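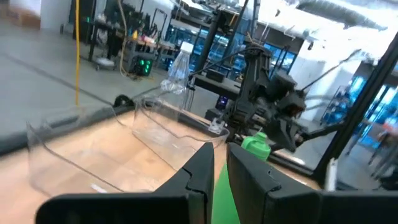 A green bottle and two clear bins on a wooden tabletop.

Keeping Notes You Can Find Again
Handout for session 2, Fokdale evening course in everyday computing
4 August 2018

Welcome back, and thank you for bearing with the slow projector last time. This week we leave folders behind for a while and look at tags, search and the notebook program we've been using, which is Plurkitz. If you missed the first session you can still follow along, though you'll want to have the program installed and one notebook open before you start, even if there is hardly anything in it.

Where we had got to

Last time everyone made a notebook and typed in a handful of notes - recipes, a reading list, the serial number of a boiler, and so on. Several of you asked why you should bother when a plain text file does the job. A plain text file does do the job, and I kept all my own notes that way for years. The trouble starts when the file gets long and you can't remember which word you used for the thing you're after. I once hunted through 560 notes for "plumber" when I had written "man for the tap" (I did find him in the end, by scrolling, and the tap was fine).

Tags

A tag is a word you attach to a note so that it turns up with others of its kind. In Plurkitz you type it in the narrow box under the title and press Return. You can put as many tags on a note as you like, but please be a bit mean with them to begin with. When I tidied my own notebook in June I found I had 42 tags, and almost all of them had been used once and then forgotten!

Pick singular or plural and stay with it. The program treats "recipe" and "recipes" as two different tags, and it won't warn you. Capital letters don't matter, so "Garden" and "garden" are the same. If you've already made a muddle, open the tag list, drag one tag on top of the other, and say yes when it asks about merging. Merging can't be undone, so have a look at what is under each tag first.

Searching

The search box at the top looks in titles and in the body of the note. It doesn't look at tags unless you type "tag:" in front of the word, with no space after the colon. So

tag:garden hose

finds notes tagged garden that also have hose somewhere in them. Put quotation marks round words that must stand together. To leave something out, type a minus sign directly in front of it:

tag:garden -hose

Dates are a little fiddly. You can type "changed:" followed by a month and a year, but the program only understands the month written out in full. I do wish they would mend that, and perhaps the next version will.

Once you have a search you like, press the small star beside the box and it will be kept in the side panel. A saved search is run afresh whenever you click it, so new notes will appear in it without any work from you.

Bringing notes in from Wallner

A few of you are moving over from Wallner. Choose Export from its File menu and save everything as a single archive, then open Plurkitz and choose Import. Your tags should come across. Attachments come across too, but links between notes are turned into ordinary text and you'll have to make them again by hand. Keep the old archive somewhere safe until you have opened a fair number of the imported notes and are happy with them.

To try at home

Add tags to the notes you made last time. Make two saved searches, one of them using the minus sign, and bring them along on your laptop or written on paper, whichever is easier. If you get stuck with the import, leave it alone and we'll do it together at the start of the next class. We'll carry on from there with sharing a notebook, and with backups to the Cedex drive if there is time.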